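Reducing Food Waste in the Plitbridge Student Canteen
Project report, group 4
Radu Căpraru, Norbert Malý, Bautista Arancibia
Submitted 14 Sep 2018

1. Background

The canteen at Plitbridge serves lunch to students and staff from both buildings. Our supervisor, Necati Güler, suggested the topic after the kitchen reported that a lot of cooked food was being thrown out. We wanted to find out which dishes were wasted most and whether smaller portions would help.

2. Method

We collected plate waste during two weeks in August. Trays were scraped into separate bins for starch, vegetables, meat and bread, and each bin was weighed after closing. In the first week portions were served as usual. In the second week the kitchen used a smaller ladle for rice and potatoes, and students could come back for more.

We also handed out a short survey at the exit. The kitchen manager, Branislav Kováčik, gave us the production sheets so we could compare what was cooked with what was served.

3. Results

Starch was the largest part of the waste in both weeks, and it dropped in the second. Vegetable waste stayed the same. Few students came back for seconds - most of those who did wanted meat, and we had not planned for that.
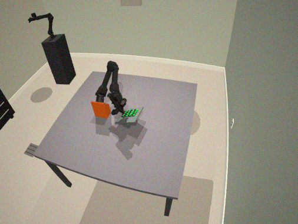 Figure 1. Black robot arm on a square table, computer rendering.

4. Limits

Summer courses were running, so there were fewer people than in a normal term. One evening the bread bin was emptied before weighing and we left that day out.

5. Suggestions

Keep the smaller ladle and put up a sign about seconds. The survey should be repeated in the regular term, with a question about vegetables added.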